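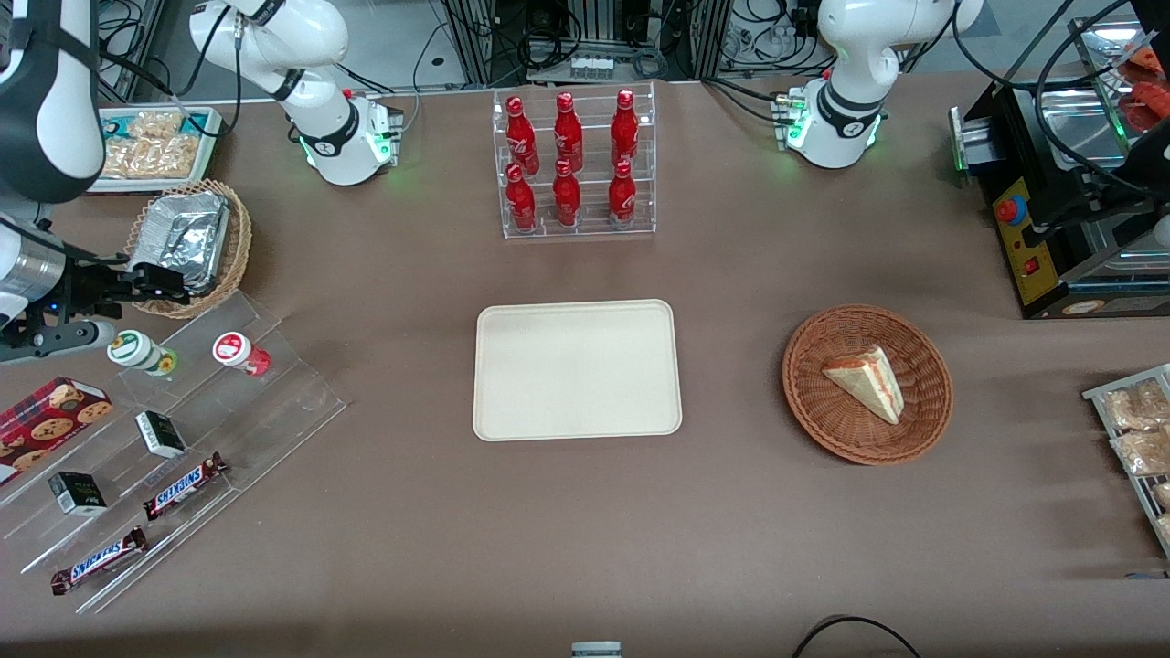

Why did the arm stop with a green light on and no error on the screen?

Because the controller was waiting for a signal from the gripper, and the signal was lost in a damaged cable. For the controller this was a normal wait, so it kept the lights green and reported nothing.

I write this down while I still remember the order of things. It happened in December, in our small lab in Eltstead, where we have two arms on one table and teach them to handle snacks and drinks for a shop counter. My part is the left and right arm software. Tươi Cù does the wiring and knows the hardware much better than me.

The task was simple. The right arm goes to the wicker basket, closes the fingers and lifts. It had done this the whole morning. Then, a little before lunch, it went to the basket and stayed there. I looked at the log and saw the last line, number 1583, which said only "wait grip". After it, nothing.

My first mistake was that I believed the lights. There is a green ring near the bottom of the arm, and in my head green meant "everything is good". Green means the arm has power and no fault is registered. It can still move at any moment. I know this from the training, and still I put my hand in to move the basket a little away from the fingers.

The arm moved. The cable made contact again, the controller received its signal, and the next step of the program started with my hand next to the foil container. The speed was low, 49 millimeters per second, and I pulled back in time. Ánh Thái was nearest to the emergency stop and pressed it before I said a word. I had no injury, only a very fast heart. The container was bent on one corner.

We left everything off until the afternoon. Tươi opened the cable cover at the wrist and found the place quickly: one wire was broken inside the insulation, where the cable bends when the arm reaches far to the side. From outside it looked fine. If you bent it one way there was contact, and the other way there was none. She told me that this cable type should not bend so tightly, and that we had made the reach longer in the autumn when we added the display stand. I had changed the positions myself and did not think about the cable at all.

What we changed after:

The wait for the gripper now has a limit of 300 milliseconds. After this the program stops with a real fault, and a person must restart it. Before, there was no limit. I had written it like this for a test and forgot to remove it.

Hands go in only after the stop is pressed. We had this rule already, but it was in a document which I think two people had read. Now it is on paper next to the monitor. Octavian Văduva wrote it with a thick marker and the letters are very big.

The new cable has a longer loop, and Tươi checks it when she checks the other connectors.

I am still not fully happy with one thing. When you release the stop and restart, the program begins again from the last step and not from the home position, so with the arm deep in the basket the first movement can be a surprise. Bình Tiêu wants to make it always go home slowly first. I am afraid that the way home is not free when the stand is full of bottles and boxes. We will try both with the table cleared, and I will write again when I have a result.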